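Home Forums > Around the House > Storage & Organizing
Thread: The battery drawer has won. Baskets?

vudby_kitchen
Posted 10/14/26

My household has reached the stage where the junk drawer contains a second, smaller junk drawer, and that one is all batteries. Dead ones, new ones, ones that have been declared dead and then turned out to run the kitchen clock for another year. Last night it took me 11 minutes to find two that would power a remote, by which time the show was over.

I would like a system. It has to survive two teenagers and a husband who believes that putting a dead battery back in the drawer gives it time to think about what it's done. Small plastic baskets? Those clear cases with a slot for every battery? A bigger drawer? Please be gentle, I have already bought a label maker.

- Sorcha Quinlan

KLenihan
Slotted case. Get the slotted case. You can see what you have, the ends don't touch each other, and an empty slot is a shopping list. I've had a Brekus one on the garage wall for years and I'm smug about it to visitors.

Baskets are just drawers you can carry.

gearoid_na
Kevin, you live alone. Of course your slots are full.

I had the slotted case. For one week it was beautiful. Then somebody needed a AAA in a hurry and it became a case with batteries lying on top of the slots, lid open forever. Any system that needs a person to line something up and press is a system for one person.

Baskets. Three of them. New, used, dead. You can hit a basket from across the room, and my kids do.

vudby_kitchen
What is "used" for? Surely a battery is one or the other.

gearoid_na
You'd think so. "Used" is for the ones that came out of a thing that got thrown away or put in a closet. Too good to toss, too suspicious to trust with the smoke alarm. Every house has more of these than of the other two kinds put together.

FiachraH
Three is right. I'd go further and say it's about color more than it's about baskets. I tried labels. My family can read, I've seen them do it, but they don't read labels.

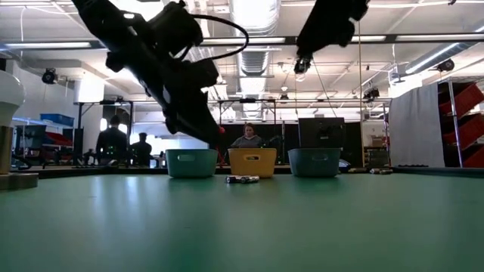 Color only has to do one job, and that's telling a hand in a hurry which basket is the different one. You don't need a color for every category and a chart on the fridge to go with it. A yellow basket between two teal ones, same sort of handle cutout on the yellow as on the teal next to it, and the middle one gets to be the important one without a word written on it. I'd make yellow the "used" basket myself, as it's the one people have to stop and think about. And batteries that didn't make it into any basket, lying out in front or off past the end of the row, are part of the method too. They'll always be there. Leave some open surface in front for them and sweep them in when you walk by. If you push the baskets right up to the front edge, the strays end up on the floor and you find them with your foot.

KLenihan
So the method is that they're not in the baskets.

FiachraH
The method is that they're near the baskets, Kevin. Near is a big improvement on where they were.

aine_g
Wandering in to be the boring one. Please don't throw loose batteries in a heap, whichever color the heap is. Nine-volts are the ones to watch. Both terminals are on the same end, and if they meet another battery or a stray key they can get hot enough to start something. Bit of tape over the ends before they go in. Same for button cells, which also need to be somewhere small kids cannot get at them. An open basket on a low shelf is not that place.

For ordinary AAs I'm fine with a basket, provided it contains batteries and only batteries. No paper clips, no foil, no loose change. Lithium ones get tape as well.

gearoid_na
My "dead" basket currently contains batteries, a foreign coin, and a hinge. I'm going to go and have a word with it.

vudby_kitchen
Áine, that's useful and a bit alarming, thank you. There are nine-volts in my drawer. There are also keys in my drawer. I'm going to go and introduce some distance between them.

Does the plastic matter? The cheap baskets near me have holes all over the sides and I can picture a AAA working its way out like a prisoner.

aine_g
Get solid sides, or holes smaller than a AAA. The handle cutout is fine if it's up near the rim. If the batteries are deep enough to fall out of that, you need a trip to the recycling point and not a taller basket.

conneely204
Disagree with everyone. Buy rechargeables, keep them in the charger, have no drawer at all. Problem gone.

KLenihan
Where do you keep the ones that aren't in the charger?

conneely204
In a drawer.

vudby_kitchen
Update. Three baskets, two blue and one orange because that's what the store had. They're on the shelf by the back door, pushed well back as Fiachra says. Nine-volts are taped. Button cells are in a jar with a tight lid on top of the fridge, where only I can reach. I did use the label maker, but only on the jar.

My daughter Ema put four dead ones in the orange basket this morning. Orange is "used." She says they were used.

gearoid_na
She has a point.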